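Istex Forums > Cells and Fixtures > Two-arm tabletop setups

Topic: Cable loop on left arm keeps creeping toward the wrist

Posted by trollville_bench, Oct 9, 2024

We run a two-arm table for clearing dishes. The left arm takes things off the tray, the right one loads the rack. Both bases are bolted to the same rail. Since August the left arm has thrown a wrist overload fault every few hours, always on the reach to the far side of the tray. Power cycling clears it. I have re-homed it 3 times and swapped the wrist motor once. Same fault. 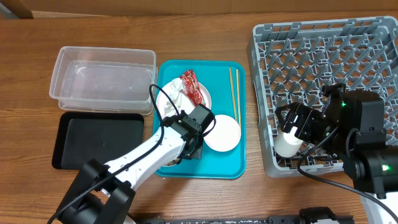
Firmware is current on both arms and the right one has never faulted, so I don't suspect the supply. Payload is nothing, a plate at the most. What I keep coming back to is the cable. On the left arm it loops over the top from the base to the wrist, and on the right it curves away from the gripper toward the bottom corner. I set them up that way because the left connector faces backward. Has anyone had a loop like that load the wrist enough to trip it?

Reply by Dunbar_tech

Yes. Measure the slack with the arm at full reach, not at home. If the loop goes tight before the arm gets there, the wrist motor is pulling cable. Ours needed a longer lead and one clip at the elbow. Leave the wrist end free.

Reply by ratchet500

I don't buy the cable. A lead that light won't trip an overload unless it is snagged on something. Check the screws on the upper link first. Ours backed out after 500 cycles, the link sagged, and the wrist spent all day correcting for it. Thread lock fixed it.

Reply by trollville_bench

Went over the link screws. One was a quarter turn loose, the rest were tight. Snugged it up and got the fault again after lunch, so it isn't only that.

Reply by Dunbar_tech

Then it's the cable. Try it with the lead held up by hand -- stay out of the work area and keep the stop button in the other hand.

Reply by ratchet500

Please don't hold a cable on a live arm. Hang it from a hook overhead if you want to test that.

Reply by Broltano_Al

Before you blame either one, look at the finger pads. If the mesh is worn or has food on it, the grip slips and the controller squeezes harder. Our log called that a wrist fault too. Can you post a close view with the fingers near a plate?

Reply by trollville_bench

Wrist camera view attached. Both fingers have the woven texture on them, and there is cream on the plate, so I take the point about food. Here is what I'm going to do, in order:

1. Pull the pads, wash them, let them dry overnight.

2. Refit and run with the same tray layout, dirty plate included.

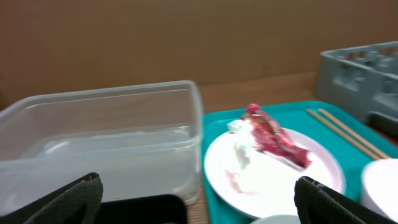 3. Hang the lead from an overhead hook, arm powered down while I rig it, and run 4 hours.

4. If it still faults, order the longer lead and clip it at the elbow.

Reply by ratchet500

Fine plan, but do 3 on a different day from 1 or you won't know which one did it. And recheck that loose screw after 5 hours of running. My money is still on the link.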